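Vorkcombe Neighbors Board > Crime, Courts & Safety > Break-ins on the Elov Street side

Started by porchlight_pam

porchlight_pam wrote:
OK so has everybody on the Elov Street side checked their sheds?? Mine was opened last night, padlock cut clean through and left sitting on the step like a present. They took my late husband's socket set and a leaf blower that hasn't started in two years (good luck with that one!). I called it in and the officer who came by was perfectly nice, but she told me mine was the tenth report since the start of October. Ten! And I hadn't heard a word about any of them.

rustbucket66 wrote:
Same here, but it was the garage side door. They got my good drill and walked right past the bikes. I didn't report it. Last time I did that I sat on hold for 43 minutes and got a case number and that was the end of it.

porchlight_pam wrote:
Rust, please report it anyway! If it isn't on the list they'll say it didn't happen.

dr_gravel wrote:
I'll be the grump. We go through this every fall. Somebody loses a leaf blower and by the weekend people are posting doorbell clips of the paper carrier and calling him a suspect. Sheds got hit in Drundcombe last year too, and it was two kids from one family who were selling the stuff out of a car trunk. It stopped when they got picked up.

rustbucket66 wrote:
Nobody has posted a doorbell clip, Gravel.

dr_gravel wrote:
Give it till supper.

JinfengTang wrote:
Hi all, Jinfeng Tang here, I live behind the Halim lot. I think they're coming through there. The chain link is peeled back at the alley end and there's a path worn through the weeds that wasn't there in the summer. I was up with the baby at 3:20 am and saw a flashlight moving along the fence. I did call, and a car came through pretty quickly, but whoever it was had gone. I've been after the owner to fix that fence forever.

porchlight_pam wrote:
Oh that would explain it, my shed backs onto the alley! Jinfeng, did you tell the officer about the hole in the fence, or just the flashlight?

JinfengTang wrote:
Just the flashlight. I had a screaming baby on my shoulder, I wasn't at my best. I'll call back today.

mapleside_mo wrote:
Can I disagree with the whole "report everything" thing a little? My cousin reported a stolen mower and her insurance went up at renewal. Maybe that was going to happen anyway, I don't know, but she's convinced. I'd think twice over a drill.

dr_gravel wrote:
You can tell the police without filing a claim, Mo. Different phone call, different people.

mapleside_mo wrote:
Sure, but then what's in it for me? Nobody is finding that drill.

YoonheeOk wrote:
They do find things sometimes! I got my saw back two winters ago, and only because I'd scratched my initials under the handle and had a picture of it. The desk had a whole shelf of tools they couldn't match to anyone. So please everybody go write down your serial numbers, and engrave what you can. I have an engraving pen that just sits in a drawer, so come borrow it. I'm the house with the yellow mailbox (Yoon-hee, if we haven't met).

rustbucket66 wrote:
Fine, FINE. I reported it online, took me less time than making coffee. Happy now, Pam?

porchlight_pam wrote:
Thrilled! And Yoon-hee I'd love the pen, I'll come by after dinner. I'm buying one of those closed-shackle padlocks too, the fella at the hardware store swears by them.

dr_gravel wrote:
Hinges matter more than the lock. If your hinge screws are on the outside they'll just back them out. Use carriage bolts.

YoonheeOk wrote:
Good tip, going out to look at mine now. Pen's by the door whenever, Pam.

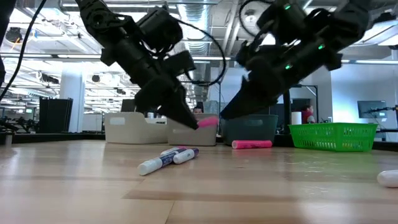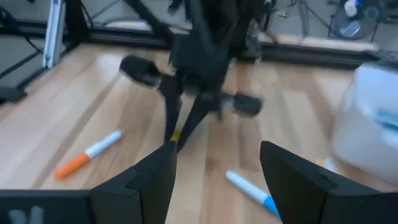
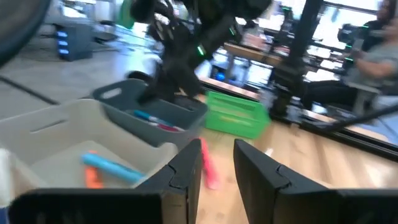
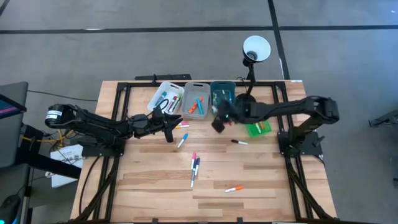
Robot arms and grippers, and there are markers in the second and third ones.

JinfengTang wrote:
Called back about the fence. They took down the alley end and said they'd contact the owner of the Halim lot. I'm wiring it shut myself tonight in the meantime, if anyone has pliers and a half hour.

rustbucket66 wrote:
I've got pliers. They left me those. See you at 6.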